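Search for: Search

Closing Up the House

The summer places along the Flulholm road start to go dark at the end of August. The boats come out first, then the porch chairs go in, and one morning there is a row of trash cans at the end of a driveway with the lids taped down. Most of the owners will not be back until the ice is off the lake.

Closing a house for the winter used to be a family job, passed on by whoever had done it the year before. Many owners now pay for it. Ritchie, the town at the south end of the lake, has 1106 year-round residents, and a fair share of them earn part of their living from houses that stand empty eight months of the year. They drain pipes, cut back branches, check roofs after storms and pull mouse nests out of stove drawers.

Njål Aasen has closed houses here for 20 years. He works with his nephew and one van, and he starts with the water. The pump goes off, the lowest faucet is opened, and then all the others, upstairs and down. He drains the water heater through a hose into the yard. He blows out the lines with a compressor and pours plumbing antifreeze into the sinks, the tub and the toilet, enough to fill the traps.

"People forget the dishwasher," he said. "Then they forget the hose on the refrigerator, the one for the ice. That one is behind everything, so you have to pull the whole thing out."

After the water comes the food. Flour, rice and cereal go home or go in the trash, along with candles and bar soap, which mice will eat. Canned goods can burst if they freeze hard. Aasen leaves the refrigerator empty and unplugged with a rolled towel in the door. He has opened refrigerators in May that someone shut in September, and he would rather talk about other things.

The furniture is where opinions start to differ. Covering it was once standard. Older houses on the lake still have a closet of sheets kept for the purpose, soft from washing, some with the name of a room written on the hem. The sheets keep off dust and slow down fading in rooms that get strong sun. Cotton is the usual choice. Plastic holds damp against wood and cloth, and in a house with no heat the damp has all winter to do its work.

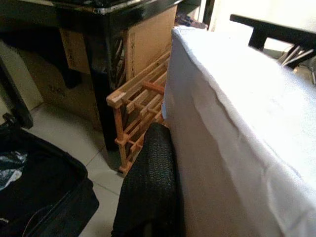 Plain white cloth, pulled over a flat top and left to hang down the side.

Not everyone bothers. In a newer house with good windows and blinds, there is not much dust to speak of, and some owners would sooner wipe everything down in spring. Aasen covers beds and sofas, and leaves the rest alone unless he is asked. Mattresses get stood on edge if there is room. Cushions from the porch go into lidded bins, never bags.

Tables are a smaller question that comes up more than you would expect. A solid wood top moves as the air dries out, and leaves that fit well in July can stick or gap in February. The usual advice is to take the leaves out and store them flat, under a bed if nothing else. Painted and smooth-surfaced tops need less care. They should be washed, dried and cleared, with no vases left standing on them and no bowls of stones or shells that can scratch when someone moves them in a hurry.

I asked the owners I met whether they left the heat on. The answers split down the middle. One couple at Rotetwood, on the east shore, keeps the furnace at 50 degrees all winter and thinks of the bill as insurance. Their neighbors shut everything off and drain the lot. Both houses have come through every winter so far, and both sets of owners are sure the others are taking a chance.

There are arguments on each side. A heated house is kinder to plaster, pianos and books. It also depends on a furnace that runs, power that stays on, and someone to notice when either one stops. A cold house with dry pipes has less to go wrong, but doors swell, paint cracks and the place smells shut up until June. Insurance matters too. Policies differ in what they say about empty houses, and some ask for proof that the place was either heated or drained. It is worth reading the pages before the first frost. 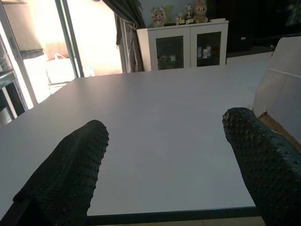 If I leave the heat on, do I still need to turn off the water?
Shut it off where it enters the house, even with the furnace running. If the power fails and a pipe splits, only the water already in the lines can get out, and a pump cannot keep feeding the leak.

Once the main jobs are done, there is the matter of who looks in. Florkon, a small firm in Ritchie with an office over the hardware store, sells a winter plan of one visit every two weeks. A worker walks through each room, runs a flashlight along the ceilings and fills in a sheet. The plan costs $300 for the season, with extra charges for shoveling a roof or meeting a repair crew. Other owners trade favors. A neighbor with a plow keeps the driveway open and gets the use of the dock in summer.

What the visitor should look for is mostly dull. Stains on ceilings. Droppings. A window that has worked loose. Footprints in the snow on the side away from the road. In tiled kitchens and bathrooms, loose grout or a lifted tile can be the first hint that water got left in a place it should not have been.

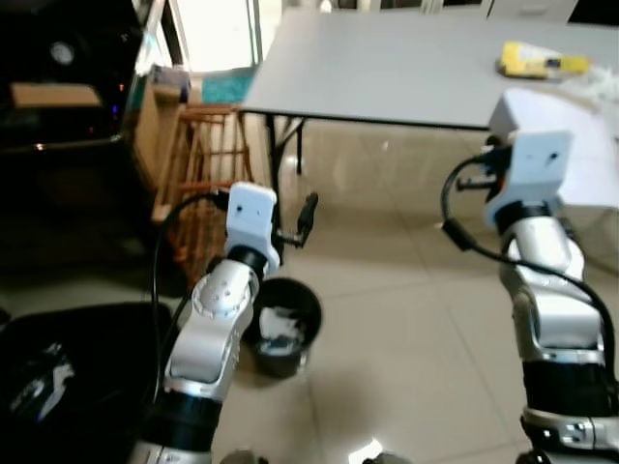 Flora Jardine
Contributing Writer, Home and Land

I went along with Aasen on August 27, 2024, which he considers early. The house belonged to a couple who were moving south sooner than planned, and they had left him a list on the kitchen counter. It was two pages long. He read it once, folded it into his shirt pocket and went down to the cellar to find the drain valve, which had been painted over.

That took most of the morning. The nephew scraped and heated the valve while Aasen went through the upstairs, opening closets and leaving the doors ajar so the air could move. He took the batteries out of a clock and two flashlights and put them in a dish by the front door. He closed the damper in the fireplace – squirrels, he said – and hung a tag on it so that the first person back would not light a fire under it.

He keeps his own notes on every house, in school notebooks, one to a house. They say where the shutoffs are and which windows need a shove. They also say what went wrong. The entry for the Flulholm road house that year reads, in full, "Valve painted. Freed it. Tell them no paint."

By midafternoon the valve was open and the tank was running out through the hose onto the grass. Aasen shut off the breakers one at a time, all but the one for the cellar light and the sump pump. Then he locked the back door, tried it, and put the key in an envelope with the name of the house on it. The nephew was already in the van. They had another one to look at before dark.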